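So the numbers came back last night and I've been grinning at my laptop ever since!

Quick recap if you missed the January post. I've been training a policy for kitchen tasks entirely in simulation, and my big worry was that it memorizes rooms. Give it the one kitchen it grew up in and it looks brilliant. Swap the backsplash and it falls apart. Ileana Cozma (my long-suffering co-author on this) suggested we stop adding more demos and just shuffle the kitchens instead, same 1286 episodes, new surfaces and new appliance spots every time they get replayed.

I was skeptical. Replaying old trajectories in a new room sounds like cheating, and half of them break when a counter moves. We threw out 164 that ended up with the arm inside a cabinet, which still makes me laugh, and kept the rest. 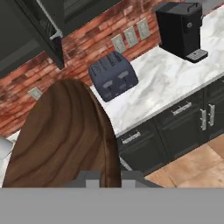

*One of the brick kitchens, seen from the gripper. Toaster and coffee maker on the marble.*

The wrist view is where it got interesting. Things get very close and block a lot of the room, so the policy can't lean on the background as much as it does with the fixed camera. We ran 120 test rollouts in kitchens it had never seen, and the shuffled version failed 18 of them. The old one failed more than half (ouch).

Before anyone emails me: yes, it's all sim, and no, I haven't tried it on real hardware yet. I also want to rerun the whole thing with the wrist camera turned off, because Ileana thinks that's doing most of the work and I think it's the shuffling. We have a lunch riding on it.

Code goes up once I clean out my embarrassing variable names.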